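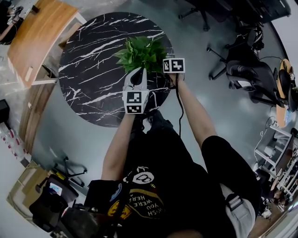 進捗報告 第3号

ホーム | プロジェクト | 報告書一覧 | 資料 | お問い合わせ

Wadia助成事業「Brornon」把持動作学習ソフトウェアの開発
報告者:Arvid Boström(Stasent ソフトウェア班)
対象期間:前号以降、12月まで

1. 今期の概況

前号で「次の山」と書いた姿勢推定の作り直しが終わり、手持ちグリッパで取ったデモを、その日のうちに学習へ回せるようになりました。前号の時点では変換だけで一晩かかっていたので、班としてはかなりうれしい変化です。収録済みのデモは711本になりました。うち300本は植物など形の不規則な対象を扱ったもので、計画書では来期に回していた分の前倒しです。

2. マーカー追跡

手持ちグリッパの背に付けた白いキューブの各面には、白黒の正方形マーカーが印刷されています。旧版は面ごとに姿勢を解いてから平均していたため、見える面が切り替わる瞬間に推定値が跳ねていました。新版では見えている面の角点をすべてまとめ、一つの最適化問題として解きます。キューブの寸法誤差も校正時に同時推定するようにしたところ、跳びはほとんど出なくなりました。ログを並べて再生したときの滑らかさは、ぜひ次回の打ち合わせで見ていただきたいです!

苦労が残るのは模様の強い天板です。黒い大理石に白い筋が走るテーブルでは、筋の縁を四角形の候補として拾うことがあり、検出器の前段に候補の絞り込みを足しました。辺の直線性と内側の明暗比だけを見る単純な処理ですが、これで後段の負荷も下がりました。床の反射への対策はまだ十分とはいえません。

両手にキューブを持つ収録にも対応しました。左右のIDを別の辞書に分け、片方が隠れている間は直前の速度から補間します。隠れた状態が10フレームを超えた区間は補間をやめ、欠損として印を付けます。学習側はこの印を読んで損失から外します。

3. 認識

鉢植えの葉は重なりが多く、物体の輪郭をそのまま把持候補に使うと葉先ばかりが選ばれてしまいます。根元側をつかみに行くデモを増やし、接近方向を出力に加えた新しいモデルでは、候補が根元寄りに集まるようになってきました。葉の形が変わったときにどこまで保つかは未確認で、次期に調べます。背景に椅子や棚、ケーブルが多い部屋でも収録を続けているのは、片付いた実験台だけのデータに寄せたくないという当初からの方針によるものです。

4. 動作計画と制御

計画器には、Engströmから提供を受けた衝突判定ライブラリを組み込みました。呼び出しの口をこちらの形式に合わせるのに予定より手間取りましたが、Ottó Medveが変換層を書き直してくれたおかげで、計画器本体には手を入れずに済んでいます。指の開閉指令は連続値のまま扱うことにしました。開閉の二値で記録していた初期のデモは、軌道だけを使っています。

再生時の遅延補正も入りました。画像と関節指令の時刻を共通の時計にそろえ、ずれをログに残します。地味な部分ながら、不具合の切り分けが格段に楽になりました。

5. ツール

収録後の確認画面を新しくしました。時間軸の上に欠損区間が色で出て、その場で採否を決められます。操作はキーボードだけで完結します。これが班の中で一番評判がよく、要望も一番多く来ています。いま手を付けているのは次の二つです。
・左右の軌道を重ねて表示する機能
・不採用にした理由の定型入力

6. 課題と次期の予定

反射の強い床での誤検出、強い遮蔽が続いたときの復帰、校正手順の簡略化を次期に進めます。校正は今のところMedveと私しか安定して回せないため、手順書と自動判定を用意し、ほかの班員に渡せる形にします。

予算は計画の範囲内で推移しています。計算機の利用枠だけは、植物の収録を前倒しした影響で消化が早く、次期分の一部を繰り上げて使えるかどうかをご相談させてください。必要な内訳は別紙にまとめました。

最終更新:12月
© Stasent Brornonプロジェクト | お問い合わせ | ページの先頭へ戻る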